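Section 4. Registering a title for rights sales

Before you start: you need a Plirnus login with the Rights Editor role. Viewer logins can look but not save. If yours says Viewer, ask Pentti Mustonen at Orby to change it.

1. Log in, open Catalogue, click New Title.

2. Type in the title exactly as on the signed contract. Subtitle goes in its own box. Not after a colon.

3. Pick the format. TV, film, book, audio. One only. If a book has a TV series attached, make two records and link them (step 8).

4. Enter the contract number. Digits only, e.g. 2623. No spaces or slashes, the search wont find it otherwise.

Note: old Garcia contracts have a letter at the front. Drop the letter.

5. Set territories. Tick World first, then untick what we don't hold. Quicker than ticking all 58 by hand.

CAUTION: unticking a territory removes any live offers there straight away. No undo. Check the Offers tab first.

6. Set the licence window. Start date, end date, then holdback if there is one. Leave holdback blank if none, do not put 0. A zero shows up as "held" on the buyer side and sales get phone calls.

7. Add languages. Original language goes in the top row, translations below. For each translation fill in:
- translated title, in its own script
- title in Roman letters
- local publisher or broadcaster
- who holds the translation itself (often not us)
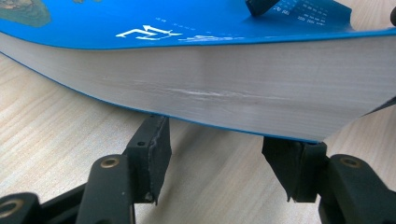
Save after each row. The page times out after 11 minutes and takes unsaved rows with it.

8. Linked records. Click Link, search by contract number, choose Parent or Child. The underlying work is always the Parent. Getting this backwards sends royalties to teh wrong statement.

9. Upload the contract. PDF, signed pages included. Scans are fine if legible.

10. Click Submit. Status goes to Pending. Someone in the Iltero team approves it, normally inside 4 working days, longer in December.

Note: you can still edit while Pending, but every edit puts you at the back of the queue. Save up your corrections and do them in one go.

If Submit is greyed out: a required box is empty. Usually territory or original language. Scroll up, look for the red line.

If you get "Duplicate contract": search the number before doing anything else. Do NOT add a digit to get round it.

Next: Section 5, Sending an offer to a buyer.

Last changed 10 February 2020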